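The Round Cabinet

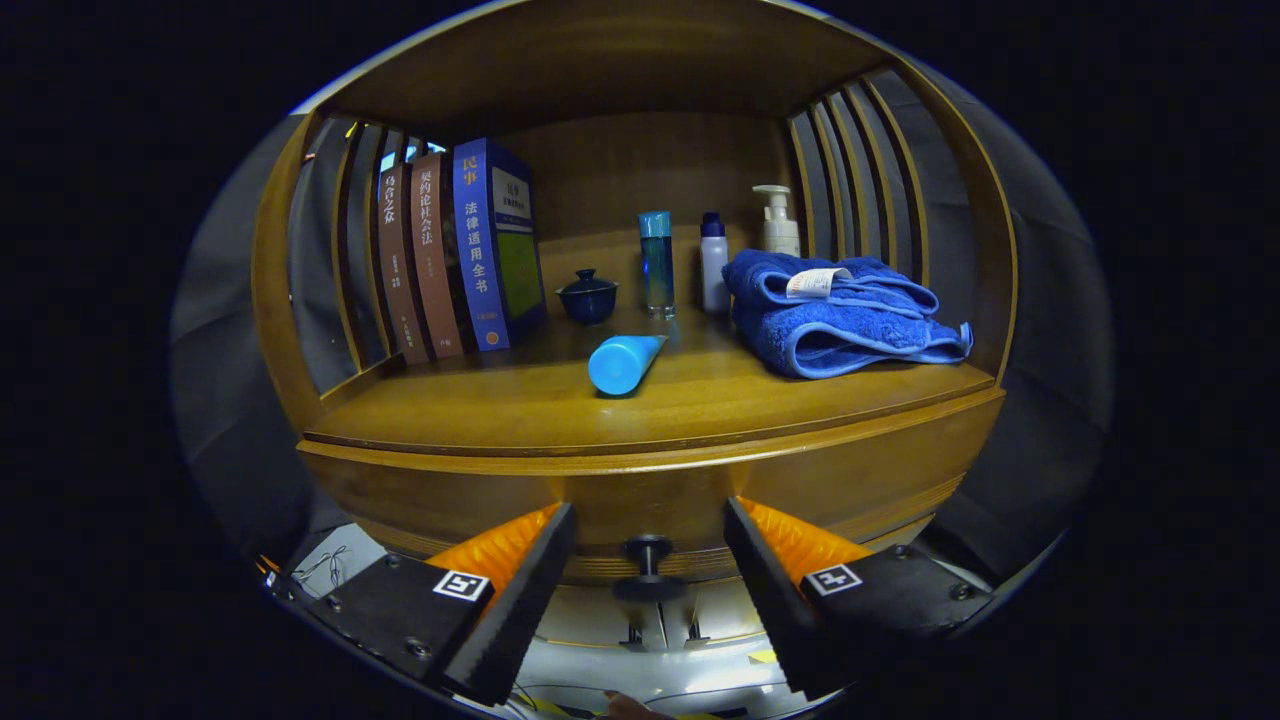 Where do you put a towel in an apartment with no linen closet? Next to the law books, if that's where it fits.

Lovisa Aasen had asked the question out loud, standing in the hall in her socks with the towel hugged to her chest, and Pin-yu had answered it from the kitchen without even turning around. They had been roommates for six hours.

"Next to the law books," Lovisa repeated.

"On the right. It's a good cabinet, it can take it!"

And oh, it was a good cabinet! Lovisa had noticed it before she noticed anything else in the apartment, before the tall windows, before the smell of ginger. It had curved sides like a boat, with thin slats running up and down them, and the wood was the color of honey when you hold the jar to a lamp. She had grown up among square furniture. Her mother, and her aunt Gudrun too, believed in corners. A piece of furniture with a belly on it seemed to her the most wonderful thing a person could own.

She crouched down. Three books on the left, leaning together like people on a late bus. She couldn't read the spines, not one character, so she asked.

"The fat blue one is civil law," Pin-yu called. "I carried it through two airports. It weighs more than my cat did."

"And the brown ones?"

"One is about the social contract. The other one is about crowds, how people go silly when they get together." The faucet ran and stopped. "I read that one on the train to Brenley, squashed between 100 soccer fans. Perfect conditions!"

Lovisa laughed so hard she had to sit on the floor. From there she could see the little navy tea bowl with its lid on, and she wanted very badly to lift the lid, and she didn't, it wasn't hers.

She folded the towel again. It was the bright blue one Märta Eklund had given her when she left, thick as a rug, with a darker band along the edge, and Märta had said take it, take it, you never know what they have over there. As if Brenley might have no towels! She had carried it on her lap the whole way, 319 miles by bus, and slept on it for most of them.

It went in on the right, close up against the slats. There were bottles standing between it and the tea bowl, a glass one with a turquoise cap and a thin white one with a navy cap, and a cream pump bottle farther back, and the towel hid part of that one, so she pushed it over a bit. It slid right back. She let it.

"So much blue," she said.

Pin-yu came and looked over her shoulder, drying her hands on her shirt. She looked for quite a while.

"I never planned that," she said. "The book, the bottle, the cup. And now you walk in with that towel."

"I could keep it in my suitcase."

"Don't you dare."

They both stayed there on the floor then, with the soup getting on fine by itself, and Pin-yu told her how she'd bought the cabinet from Elsa Lindqvist on the second floor, who had wanted 395 for it and settled for less and a month of dumplings. Pork and chive, mostly. They had carried it up together one stair at a time, Elsa in her slippers, singing.

"Can I meet her?"

"She's coming for soup. Didn't I say? Get three bowls."

Lovisa reached toward the shelf.

"Not that one," said Pin-yu. "That one's for tea. We'll do tea after."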